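Priedītis black balsam – the new bottling, worth it?

Forum: Liqueurs, Bitters and Digestifs
Started December 2018

gustdale_gordon
Has anyone compared the new Priedītis balsam with the old one? My local shop in Gustdale has it back on the shelf after a long gap and the label has changed from brown to green. I asked if the recipe was the same and the lad behind the till said he thought so, but he also thought it was a port. I don't want to buy a full bottle if they've made it sweeter, as so many of them have.

VaidaS
I have both open. The new one is sweeter. Not by a great deal, but you notice it in the first sip and again at the end, where the old one had that dry wormwood finish that went on for ages. The nose is much the same: orange peel, birch, a bit of cough mixture. Still a good drink. I would not call it a different drink.

tarry_rope
Disagree with Vaida. I think it's very different. The old one had proper bitterness in the middle and the new one has caramel there instead. I poured most of mine into a Christmas cake.

VaidaS
How long had your old bottle been open? Mine goes more bitter the longer it stands.

tarry_rope
Two years, maybe more. But I had it at a friend's as well, from a fresh one, and it was the same as mine.

E_Kinnear
I've been drinking this since 2000 or thereabouts when my brother brought one back in his suitcase, and it has changed at least twice in that time. The clay bottle went, then the cork went. Each time people said it was ruined. I drink it in blackcurrant juice, hot, so perhaps I am not the one to ask about the finish.

gustdale_gordon
Thanks all. Blackcurrant sounds good. What sort of ratio?

E_Kinnear
One of balsam to 3 of juice. Warm the juice in a pan, don't boil it, take it off the heat and then add the balsam. If you heat the balsam it goes flat and the kitchen smells of it until morning.

Rasmus R
One to two for me. One to three is a child's drink.

E_Kinnear
Then I am a child.

Poltton_Vy
Can I ask about the Dornau one while we're on bitters? It's dearer than the Priedītis and I've only seen it in the half bottle. The man in the wine shop in Poltton says it is mostly gentian and that I'd hate it. I like Italian amari, the drier sort, and I don't like aniseed at all.

Rasmus R
He is right about the gentian and may be wrong about you. Dornau is very dry, pale for a bitter, no aniseed that I can find. There's some pine in it. I have it with soda and a slice of lemon before a meal and I wouldn't have it after. On its own at room temperature it is hard going.

tarry_rope
Overpriced. You're paying for the wax on the cap.

Rasmus R
The Dornau I have has a screw cap and no wax.

tarry_rope
Mine had wax. Red wax. Bought November last year.

Agnese U.
They do both. The waxed ones are the stronger bottling and they cost more. So you may both be right, and Vy should check which she is buying. The small half bottles I've seen were all the ordinary strength.

Poltton_Vy
Just looked at the shelf photo I took and it's a plain screw cap, so the ordinary one. I'll try it with soda first. Does it need to be kept in the fridge?

Agnese U.
No. Cupboard, out of the sun, upright. I know people who freeze theirs and then complain they can't taste the herbs.

VaidaS
I keep mine in the fridge door and it's fine. Cold suits it. The freezer is too far.

gustdale_gordon
Back to report. I bought the Priedītis in the end. Had a small glass neat and then one with Elspeth's hot blackcurrant, at one to 3, sorry Rasmus. Neat, I can see what Vaida means about the sweetness, but I don't get the caramel tarry_rope was on about. It's more like burnt orange. The wormwood is still there if you wait for it. With the blackcurrant I couldn't tell you if it was old or new and I didn't much mind. Will buy again, though not at full price.

tarry_rope
Burnt orange is caramel with a bit of orange in it.

gustdale_gordon
Fair enough.

Rasmus R
For anyone who finds the new one too sweet, a few drops of plain gentian tincture in the glass brings it back. Go carefully, it's easy to overdo and then you have to keep adding balsam to fix it.

Agnese U.
Or a strip of grapefruit peel. Less risk.

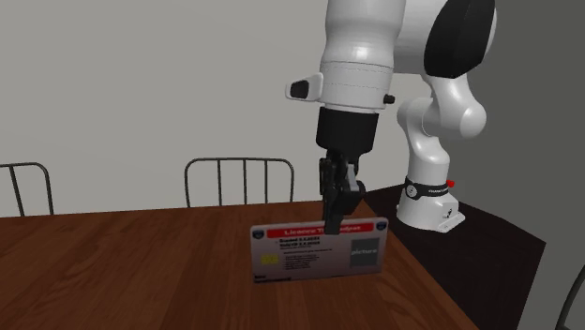 Homemade bitters – how long to steep?
Started by Poltton_Vy

Poltton_Vy
New thread so I don't clog up the other one. I've got dried orange peel, a little gentian root and some cardamom in a jar of vodka. One recipe says 72 hours and another says a month. Which?

Agnese U.
Taste it every day. Gentian comes through fast, so take that out early and leave the peel in longer. Next time use separate jars and mix them afterwards.

E_Kinnear
A month for the peel. I wouldn't leave the cardamom in past a week, it takes over.

VaidaS
Is the vodka ordinary strength? If so it will be slower than the recipes say, most of them are written for something stronger.

Poltton_Vy
Ordinary, yes. Gentian is coming out tonight then.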